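気象学概論B 第8回 配布メモ
熱帯低気圧の構造と海との関係(講義ノート、口頭で補った分も追記)

前回の残りから。大気の安定度、仮温位のところで時間切れだったので、最初の15分くらいで片付ける。プリント前回分の裏面、図4を出しておくこと。忘れた人は隣に見せてもらう。

前回の補足

・条件付不安定:未飽和なら安定、飽和すると不安定。熱帯の下層はだいたいこれ。
・CAPEの定義は前回の通り。積分の上端は平衡高度。下端はLFC(自由対流高度)。地表から積分してしまう答案が毎年多い。
・湿潤断熱減率は一定ではない。気温が高いほど小さい。暖かい空気ほど水蒸気を多く含み、凝結熱が多く出るため。
・温位と相当温位を混同しない。飽和して上昇する空気塊で保存するのは相当温位のほう。

ここまでが前提。今日はこの「凝結熱」を何に使うか、という話。

1. 呼び方の整理

熱帯低気圧=総称。地域で名前が変わるだけで、現象としては同じ。
北西太平洋:台風
北大西洋、北東太平洋:ハリケーン
インド洋、南太平洋:サイクロン

注意。階級の基準は地域ごとに違う。風速の平均時間も違う(日本は10分平均、米国は1分平均)。同じ嵐でも1分平均のほうが大きい数字になる。ニュースの「カテゴリー」をそのまま比べないこと。オーストラリアや南太平洋のカテゴリーと、大西洋のカテゴリーは別の物差し。レポートで引用するときは、どの機関の基準か必ず書く。書いてないものは減点する。

日本の定義では最大風速がおよそ17m/s以上になったら台風。それ未満は「熱帯低気圧」(狭義)。言葉が二重に使われているので紛らわしい。このメモでは広義で使う。

2. 発生の条件

教科書の表の通り。板書した順に。

(1) 海面水温が高い。目安は26〜27℃。表面だけでなく、ある程度の深さまで暖かいこと。
(2) 対流圏中層が湿っている。乾いていると積乱雲が周りの空気を取り込んで弱る。
(3) 鉛直シアが小さい。上と下で風が違いすぎると、暖気核が流されて軸が傾く。
(4) コリオリ力がある程度きく。赤道のごく近くではまず出来ない。
(5) 下層にもともと渦(擾乱)がある。モンスーントラフ、偏東風波動など。
(6) 大気が条件付不安定。

必要条件であって十分条件ではない。全部そろっても発生しない日のほうが多い。試験で「6つそろえば発生する」と書いたら×。

(4)について質問が出た(Yalçınkayaさん)。「赤道を越えて反対の半球に行くことはあるか」。答え:ほぼない。ベータ効果で極側に動こうとするし、赤道近くでは渦を保つ仕組みが弱い。回転の向きも、越えた先の環境と合わなくなる。

3. 構造

断面図を各自ノートに描く。左右対称でよい。描くもの:眼、眼の壁雲、らせん状の降雨帯、下層の吹き込み、上層の吹き出し。

眼
下降流。断熱昇温で暖かく乾く。雲が少ない。直径は数十kmが多いが幅がある。眼がはっきりしない台風も普通にある。

眼の壁雲
いちばん風が強いのはここ、下層。上昇流も強い。上に行くほど外側に傾く。絶対角運動量の等値面に沿って上がると考えるとよい。

降雨帯
外側の雨。進路から離れていても大雨になる理由の一つ。

上層の吹き出し
北半球では中心から離れると高気圧性(時計回り)になる。衛星で巻雲が外に広がって見えるところ。下層と逆回りなので、衛星動画を見るときに混乱しないように。南半球はすべて逆にして読む。

風の釣り合い
下層の自由大気では傾度風。気圧傾度力=コリオリ力+遠心力。中心近くでは遠心力が圧倒的に大きいので、旋衡風に近い。

計算の要点
 v^2 / r + f v = (1/ρ) (∂p/∂r)
r が小さいとき第2項は無視してよい。r が大きいときは逆に第1項が小さくなり地転風に近づく。どこで切り替わるかは v/(f r) の大きさで見る(ロスビー数)。

暖気核
中心が周囲より暖かい。温度風の関係から、低気圧性の風は上に行くほど弱くなる。温帯低気圧と逆。温帯低気圧は寒気側に傾き、上空ほど風が強い。この対比は毎年出しています。表にして覚える。

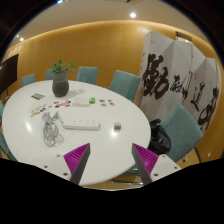
4. エネルギーの流れ

カルノー機関のたとえ。
a. 海面に沿って中心へ吹き込む。気圧が下がるが、海から熱をもらうのでほぼ等温。水蒸気が増える。
b. 壁雲で上昇。飽和しながら断熱膨張。
c. 対流圏界面付近で外へ。放射で冷える。
d. 遠くでゆっくり下降。

高温側が海面、低温側が圏界面。効率は (Ts − To)/Ts。Ts=300K、To=200K なら約1/3。ただし実際の嵐がこの効率で動くという意味ではない、上限の見積もり。最大発達強度(MPI)の理論はこの考え方が土台。

海からの熱のうち大きいのは潜熱。顕熱は従。風が強いほど蒸発が増え、蒸発が増えると発達する、という正のフィードバック(WISHE)。摩擦は風を弱めるほうに効くが、一方で境界層の吹き込みを作る。両方の役割がある。片方だけ書く人が多い。

古い教科書だとCISKで説明している。どちらで答えてもいいが、違いは言えるように。CISKは積雲と大規模場の相互作用に重点、WISHEは海面からのエンタルピー供給に重点。

5. 海の応答

ここは教科書が薄いので少し詳しく。

嵐が通ると海面水温は下がる。主因は鉛直混合。冷たい水が下から混ざる。蒸発による冷却もあるが脇役。動きの遅い嵐ほど自分の真下を冷やしてしまい、弱りやすい。停滞する嵐の予報で海洋結合モデルが効くのはこのため。

冷えるのは進行方向の右側(北半球)が強い。理由:右側では風向の変化が慣性振動と同じ向きに回り、流れが加速される。南半球では左側。

海洋貯熱量(TCHP)。26℃の等温線より上にたまっている熱の総量。表面水温が同じでも、暖水層が厚い海域では冷えにくい。暖水渦の上で急に発達する例あり。

ブイの資料:Gilchristブイ(演習用データ、ファイルは共有フォルダ)。水深30mの水温が通過後にどう変わるか、時系列を描いてみること。表面が下がって30mが一時的に上がる時間帯があるはず。混合で熱が下に運ばれたと読む。その後の上下動は慣性振動。周期は緯度で決まる、各自計算。

6. 動き

おおまかには指向流(周囲の風)に流される。どの高さの風か? 強い嵐ほど深い層の平均を使う。弱いものは下層寄り。

それにベータ効果が加わる。コリオリパラメータの緯度変化で渦のまわりに一対の循環ができ、北半球では北西、南半球では南西へゆっくり動く。毎秒1〜3m程度。指向流が弱いとこれが目立つ。

指向流が弱い場合
・ほとんど動かない、輪を描く、急に向きを変える
・予報円が大きくなる(不確実性が大きい)
・アンサンブルのメンバーがばらける
・雨が同じ場所に降り続く。風の強さの割に被害が大きいことがある

藤原効果は次回。2つの渦が近いときの話。今日は名前だけ。

Quispeさんの質問:「予報円の大きさは嵐の大きさか」。違います。中心が70%の確率で入ると予想される範囲。暴風域の大きさとは無関係。これは一般の人もよく間違えるので、人に説明する練習だと思って自分の言葉で書いておくとよい。

7. 事例演習 Hillis島(演習用の仮の地形)

配った天気図のセット。Hillis島の西に中心、ゆっくり南東進、南半球という設定。

観測値
・島の測候点の高さ 8m
・中心までの距離 800km(初期時刻)
・期間中の総雨量 1613mm(山側の雨量計)

問1 中心が西にあるとき、島の風向は何か。南半球であることに注意。
問2 中心が島の北を通る場合と南を通る場合で、風向の変化はどちら回りになるか。図を描いて説明。
問3 山側の雨量が多い理由を、地形性の上昇と停滞の両方に触れて述べる。
問4 初期時刻で中心から島まで、平均5m/sで近づくとすると何時間かかるか。途中で速さが変わる場合に何が必要になるか、言葉で。

問1のヒント。南半球の低気圧は時計回り。中心の東側に立っていると思って、矢印を描く。頭の中だけでやるとたいてい逆になる。必ず紙に描く。

問4は単純な割り算。単位だけ。

問2で毎年、北半球の「危険半円は右」をそのまま書いてくる答案がある。南半球では進行方向の左側が危険半円。渦の風と移動速度が足し合わさる側、と覚えれば半球が変わっても困らない。

8. 衰弱と温帯低気圧化

弱まる原因
・上陸。海からの水蒸気供給が切れる。摩擦も増えるが、主は供給のほう。
・冷たい海域に入る。
・鉛直シアが強まる。雲が片側に寄り、下層の中心が露出する。
・乾いた空気の流れ込み。

温帯低気圧に変わる場合、「弱まる」とは限らない。エネルギー源が変わるだけ(潜熱→水平温度差)。強風域がかえって広がることもある。「温帯低気圧に変わったので安心」は誤り。前線が解析図に出てくるのが目印だが、変化は連続的で、はっきりした境目があるわけではない。

位相空間図(暖気核/寒気核、対称/非対称)は配布資料の最後のページ。軸の読み方だけ授業でやりました。

9. 強度の見積もり

飛行機観測がない海域ではドボラック法。衛星の雲の形からT数を出す。眼の温度、壁雲の雲頂温度、雲の巻き込み具合を見る。主観が入る。解析者が違えば0.5くらいずれる。だから過去の強度記録を長期で比べるときは、方法の変化に気をつける必要がる。

発表班の割り当て
 1班 Morsy、Yalçınkaya:海洋の応答(5節)
 2班 Quispe、Fawzy:南半球の移動と指向流(6節)
 3班 El Sherbiny:温帯低気圧化(8節)、一人なので時間は短めでよい

班の発表は8月の集中講義の初日午前。スライドは前日までに共有フォルダへ。図の出典を忘れないこと。1班はGilchristブイの時系列を必ず入れる。

レポート

題:鉛直シアが熱帯低気圧の発達に与える影響を、軸の傾き、乾いた空気の流入、雲の非対称の三点から論じる。A4で2枚以内。図は手描きでもよい。

計算は Puvata(演習室に入っている描画ソフト)でも表計算でも可。Puvataで断面を描くと縦軸が初期設定で上下逆になっているので、気圧軸の反転にチェックを入れる。去年これで眼が圏界面の下にもぐった図が何枚か出た。

演習データは Wastora の共有フォルダ、「第8回」の中。天気図、ブイ、雨量の三つ。雨量ファイルの欠測は −999 で入っている。そのまま足すと総雨量が負になるので注意。

訂正

・第6回プリント、式(3)の右辺の符号が逆でした。マイナスが付く。
・第7回、「湿潤断熱減率は気温が高いほど大きい」と書いてしまったが「小さい」が正しい。すみません。
・今回配った断面図、上層の吹き出しの矢印が一本だけ内向きになってます。外向きに直しておいてください。

次回まで

藤原効果と二重眼の壁雲(壁雲の置き換わり)。教科書の該当章を読んでくる。とくに置き換わりの途中で中心気圧と最大風速がどう変わるか、図を見ておく。小テストは今回の範囲、2節と3節中心。傾度風の計算が一題、あとは記述。電卓可。

質問はメールか、授業のあと直接。Fawzyさんから出ていた高潮の質問(吸い上げと吹き寄せ、どちらが大きいか)は次回の頭でやります。気圧1hPa低下で海面約1cm上昇、までは各自確認しておくこと。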